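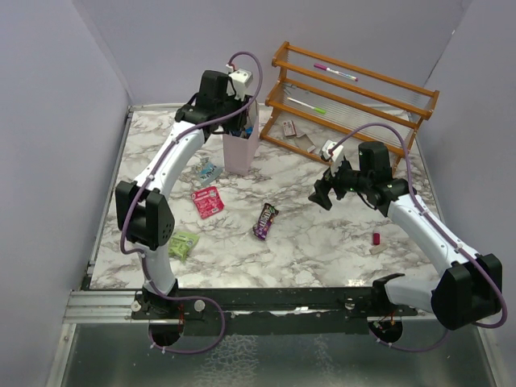
**Olesia Demchenko**
Lehrbeauftragte, Modul Abfalllogistik

## Skript 9: Behälterbemessung in der Getrenntsammlung

Grundlage ist das erforderliche Behältervolumen je Leerungsintervall:

V = m · t / (ρ · f)

- m: Abfallmasse pro Tag in kg
- t: Leerungsintervall in Tagen
- ρ: Schüttdichte im Behälter in kg/m³
- f: zulässiger Füllgrad (dimensionslos)

Die Schüttdichte ist stets für den Zustand im Behälter anzusetzen. Werte aus dem Sammelfahrzeug sind durch die Verdichtung zu hoch und führen zu Unterbemessung.

### Rechenbeispiel Standort Wukon

Jahresmasse Leichtfraktion: 2.907 kg. Bei 365 Tagen ergibt sich m = 7,96 kg/d. Mit t = 7 d, ρ = 40 kg/m³ und f = 0,8 folgt V = 1,74 m³. Gewählt werden 2 Behälter zu je 1.100 l.

Für die Papierfraktion (756 kg/a) ist die Rechnung mit ρ = 60 kg/m³ und t = 14 d selbst durchzuführen – Ergebnis in m³, zwei Nachkommastellen.

### Hinweise

Saisonale Spitzen werden über einen Zuschlag auf m erfasst, nicht über f. Fehlwürfe zählen zur Masse der Fraktion, in der sie anfallen.

Die Übung im September leitet Harsh Shukla. Taschenrechner und Formelblatt sind mitzubringen.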